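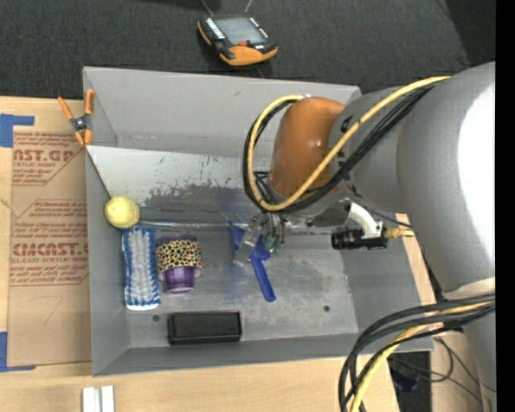 How I Sort a Junk Bin Without Losing a Whole Saturday

Posted May 13, 2025 by Chiharu Tanabe

Every house has one, right? A big gray bin where the odds and ends go to live. Balls, cups, brushes, cases that used to hold something... mine had been filling up since April and I finally gave in.

What you need: a table you can walk around, a damp cloth, a timer and 2 empty shoeboxes. Mark one "Keep" and the other "Give."

1. Put the bin up on the table. Please don't do this on the floor, your knees will hate you!

2. Set the timer for 10 minutes. I used to go for 32 and I'd wander off to make coffee every single time.

3. Take out one thing at a time, starting in the middle. Anything with a long handle comes out first (it's always tangled up with something else). Then the round stuff, then cups.

4. Open every case before you decide on it. I once gave away a flat black one with my good tweezers still inside and I'm still a little sore about it.

5. Wipe each keeper and put it in its box. If you can't decide, it goes back in the bin, but you only get up to 5 of those.

When the timer rings, stop, even if you're on a roll. Wipe out the bottom of the bin, put your maybes back along one side and carry the Give box straight out to the car. Mine's on the back seat now, next to the library books.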